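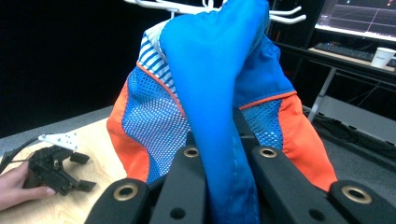

A blue, orange and white garment with a smooth blue band down the middle.

Where Does Color in Clothes Come From?

Look at the clothes you are wearing. They probably have at least one color in them, and they may have several. Cotton does not grow blue and sheep are not orange, so the color has to be put in by someone. It is put in with dye.

What is a dye?

A dye is a colored substance that sticks to the tiny threads, called fibers, that cloth is made of. Paint sits on top of a surface. You can scrape it off with a fingernail. Dye goes into the fibers and holds on there, so you cannot scrape it away.

Most dyes are mixed with water before they are used. The cloth or yarn goes into the water and the dye moves out of the water and into the fibers. If the dye and the fiber suit each other, the color stays when the cloth is washed. If they do not, a lot of it goes down the drain.

Dyes from plants and animals

For thousands of years all dyes came from nature. People used roots, leaves, bark, berries, shellfish and even insects.

Red came from the root of a plant called madder. Another red came from cochineal, a small insect that lives on cactus plants. Yellow came from a plant called weld, and also from onion skins, which you can try at home with a grown-up.

Blue was harder. Very few plants give a good blue. In Europe people used woad, and in warmer places they used indigo. Both have the same blue substance in their leaves, but you would not guess it, because the leaves are green. The leaves have to be soaked for a long time, and the soaking smells terrible.

Indigo does something strange. When cloth is lifted out of an indigo vat it looks yellow-green. Then air gets to it, and in a few minutes it turns blue. If you want a darker blue you dip it again.

The purple accident

In 1856 an English student named William Perkin was trying to make a medicine for malaria out of chemicals that came from coal. He did not get the medicine. He got a dark sludge, and when he cleaned out his flask with alcohol he saw that it made a purple color. He tried it on silk and it worked. He was 18 years old.

Purple clothes had been very expensive before then. Soon many more people could buy them. Other chemists started looking for new colors too, and today most clothes are colored with dyes made by chemists.

One dye does not fit everything

Cotton comes from a plant. Wool comes from an animal. Polyester is made in a factory, mostly from oil. These fibers are very different, so they need different dyes. Polyester has to be dyed in very hot water, or the color will not go in properly.

Some cloth is made from two kinds of fiber mixed together. A dye that works on only one of them will leave the other one pale. Dyers sometimes do this on purpose to get a speckled look.

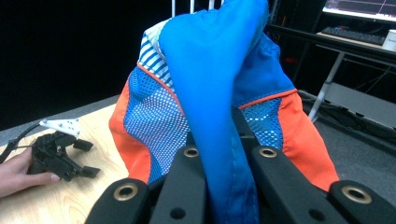
Clothes with more than one color can be made in different ways. One way is to dye whole pieces of cloth, cut them into shapes and sew the shapes together. Another way is to dye the yarn first and then weave or knit it into stripes. A third way is printing, where the color is pressed or sprayed onto the cloth in a pattern. Often you can tell printed cloth by turning it over. The back may be much paler than the front.

A visit to a dye workshop

Kanyarat Srithong runs a small dye workshop in Clelton. She dyes wool for knitters. Every shade she makes has a number and a card with a bit of yarn tied to it, and so far she has 231 cards. Number 3 is a gray she does not like, but people keep ordering it.

She weighs everything. To dye 900 grams of wool she works out how much dye powder she needs, and writes it down so she can make the same color again. The wool is heated slowly in a pot and cooled slowly too. If it is heated too fast and stirred too much, it shrinks and turns into felt.

"The water matters as well," she says. "I used to work in Romitby and the same recipe came out duller there."

Why do colors fade?

Sunlight breaks dyes apart little by little. Washing takes some dye away each time, mostly in the first few washes. That is why a new red sock can turn a white shirt pink. Wash dark new clothes by themselves, in cold water, and dry them in the shade if you can.

Words to know

Dye: a substance that colors fibers.
Fiber: a very thin thread that cloth is made from.
Vat: a large tub for liquid.
Felt: thick cloth made of wool that has matted together.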